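Subject: Re: [benchbots] Wrist camera view, and a question about finger length
From: Yiğit Uçar
To: benchbots list

On a night in October, Güler wrote:

> Nice to hear the arm is moving! Before you print another set
> of fingers, what does your wrist camera see with the gripper
> wide open? Mine were so long that they hid half the table, and
> I ended up trimming the model by 27 mm. Also, did you ever
> sort out the jitter in the wrist joint? I remember you blaming
> the power supply.
>
> Güler

Hi Güler, hi all,

Good call on checking the view first, I had a third set of fingers sliced and ready to go! I stopped the print and spent the evening at the Brasley workshop moving the camera mount back and forth instead. With the bracket one hole further back I get both fingertips and plenty of table past them, and I'm really happy with it.

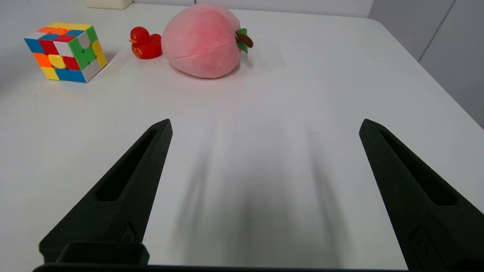 Wrist camera with the jaws open. Cube, duck and peach toward the back of the table.

The fingers are the slotted ones, printed in matte black. I cut the slots to save weight and then found I liked the bit of flex they give, so they're staying. What I don't love is the shadow. Our lights are overhead, and the gripper throws two long soft streaks right across the white top, just where I want to look for objects. My color threshold code does fine with the duck (that red is a gift) but I worry about pale things like the peach. Has anyone tried a ring light at the wrist, or does it just bounce glare off everything? The duck is shiny enough to show highlights already.

On the jitter: you were right to doubt me, it had nothing to do with the supply. I had the servo gain at 600 from some old test and never put it back. Halved it and the wrist calmed down right away. I also rerouted the camera cable along the outside of the forearm with a loop at the elbow, so it no longer tugs when the wrist rolls.

Next up is the pick routine. I want to start with the peach, which should forgive a sloppy grip, then the cube, and leave the duck for when I trust the thing. The duck and the peach are nearly touching in that shot, so I'll have to slide them apart or work out an approach from the side. Suggestions very welcome, especially from whoever posted the Ullell planner patch. I got it to compile but my approach angles come out mirrored and I haven't found the sign error yet.

I'll put the bracket file in the shared folder once I've fixed the screw holes, they're a hair tight for M3.

Yiğit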